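Dust Loading and Paper Condition in Small Local Records Stores
Final project report, Records and Archives Management
Submitted by Jitendra Chaturvedi
Project advisor: Colin Heywood
December 2015

1. Background

The Padstead Local Records Store holds parish registers, rate books and business papers deposited by two former employers in the district, the Haslam tannery and the Busetti printing works. The material is kept in ordinary storage rooms without air filtration. Earlier work on dust in such rooms has dealt mainly with large national collections, and small stores have little guidance that fits their budgets.

This project asked whether the rate at which dust settles on boxed and unboxed volumes can be linked to the condition of the paper inside, and whether the position of a volume in the room makes a difference. 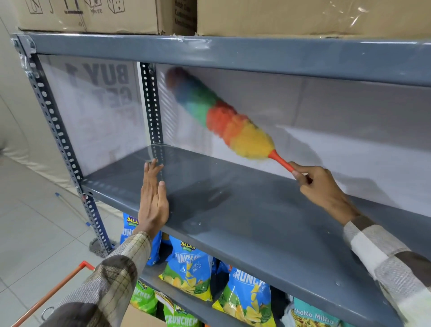 The Haslam papers were chosen as the main sample. They were written on similar stock over a short period and were all transferred to Padstead in one deposit, so differences in earlier storage could largely be set aside. The Busetti papers are more mixed and were used only for comparison.

2. Method

A total of 64 volumes were examined. Glass slides were laid beside each volume at the start of the study in June and collected after 21 weeks. Dust cover on each slide was measured under a microscope at 50 times magnification and recorded as a percentage of the slide area. Paper condition was scored on a five-point scale covering discoloration, surface dirt, edge wear and brittleness. Each volume was scored twice, and the two scores were averaged. 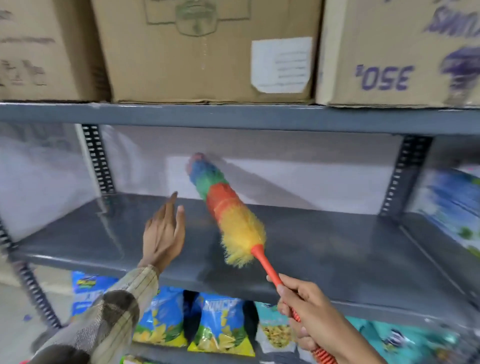
Figure 1. Dusting an empty shelf with a feather duster.

Room temperature and relative humidity were taken from the Vinivia logger already installed in the store. The logger has limited memory and kept only the last 1,000 readings, so the climate record for the first weeks of the study is incomplete. This is treated as a limitation in Section 4.

3. Results

Slides beside unboxed volumes collected more dust than slides placed inside boxes. Among unboxed volumes, those nearest the door had the heaviest cover. Volumes with heavier cover also scored worse for surface dirt and edge wear. No clear link was found between dust cover and brittleness, which followed the type of paper more closely.

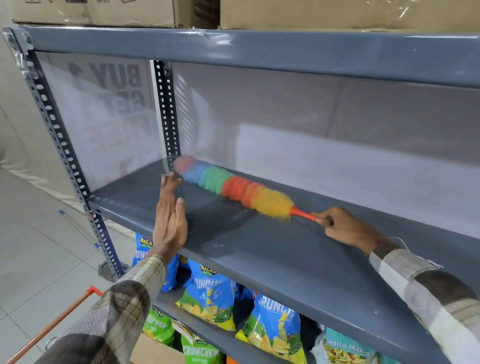

Figure 2. Metal shelving with cardboard boxes on the uppermost level.

The Busetti comparison group showed the same pattern for surface dirt. Scores for discoloration varied widely within that group and could not be used.

4. Discussion

The findings support boxing as the first measure for a small store. Boxes are costly in quantity, and the Haslam rate books are too large for standard sizes.

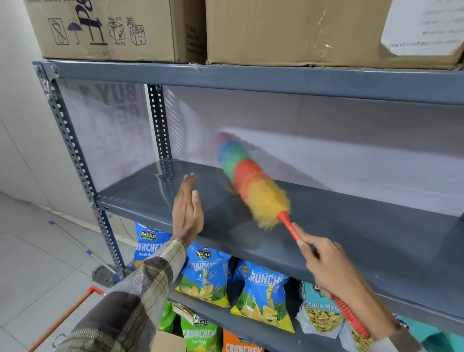 Cleaning routines were outside the original scope but came up often in discussions with the advisor. The published advice on tools is not consistent. A multicolored duster swept over a bare metal shelf is quick to use, but the study did not measure how much dust is lifted into the air and settles again elsewhere. A follow-up project could place slides at several heights before and after cleaning and compare the results with those for a vacuum fitted with a fine filter.

The gap in the climate record means that the effect of humidity on dust sticking to paper could not be tested. The sample near the door was also small.

5. Recommendations

Unboxed volumes should be moved away from the door. The logger should be downloaded monthly. Slides should be left in place for a full year in any repeat of this study.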